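Ondard to open refill shop and container library in Skullby

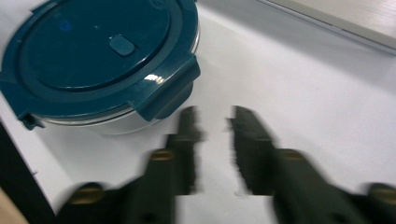 SKULLBY, May 7, 2018 – Ondard, the independent grocer, will open a refill shop on Leite Street in Skullby this September. Customers will be able to buy dried foods, oils and cleaning liquids by weight, using their own containers or ones borrowed from the shop.

The shop will be the company's second. The first opened in Plellelach and sells mainly flour, rice, pulses and breakfast cereals. The Skullby branch will carry the same goods and add coffee beans, tea, spices, vinegar, washing-up liquid and laundry liquid. Fresh fruit and vegetables will be sold loose from the front of the shop on market days.

The premises were last used as a carpet showroom and have 1196 square feet of floor space on one level. Work on the building begins this month and includes a new floor, a hand-washing area and a ramp at the street entrance. The existing shopfront will be kept and repainted. There will be no customer parking on the site, but the public car park behind Leite Street is open throughout shop hours and there is a bus stop opposite the door.

Container library

Ondard will run a container library from the day the shop opens. It will start with 600 containers in a range of sizes, for dry goods and for liquids. Customers can borrow up to eight at a time on a free library card and return them to either shop. Returned containers will be washed on the premises before going back on the shelf.

There is no deposit. Anyone who has not brought a container back after six weeks will be sent a reminder, and can either return it or pay the cost of replacing it. Lost lids can be replaced separately.

Customers who prefer to bring their own may use any clean, dry container with a lid that closes properly. Staff will weigh it empty at the counter and write the weight on a label, which can stay on for later visits. Paper bags will also be available.

The Plellelach shop has lent containers on a smaller scale since last year, and 400 households there now hold a card. Those cards will be valid in Skullby without any need to apply again.

Prices and allergens

Prices will be shown per 100 grams for dry goods and per 100 millilitres for liquids. There is no minimum purchase. Ondard expects most staple foods to cost the same in both shops, although prices for coffee and spices will change with supply.

Ingredients and allergen information will be displayed on each dispenser and kept in a folder at the till. Nuts and seeds will be sold from a separate wall with their own scoops. The shop is not able to guarantee that any loose product is free from traces of nuts, gluten or sesame, and customers with severe allergies are asked to speak to staff before buying.

Jobs and opening hours

The shop will create seven jobs, three of them full-time. Applications open in the summer and details will be posted in the window on Leite Street and in the Plellelach shop. Previous retail experience is useful but not required – training in food hygiene will be given to all new staff.

Opening hours have not been finalised. The company plans to stay open until early evening at least twice a week for people who work during the day.

The first 1000 customers to register for a library card in Skullby will receive a printed guide to storing dried foods at home. Registration can be completed at the counter in either shop and takes a few minutes. Proof of address is needed.

Notes to editors

Ondard is a privately owned grocery business based in Plellelach. Site visits to the Leite Street premises can be arranged during the building work by contacting the company's press desk.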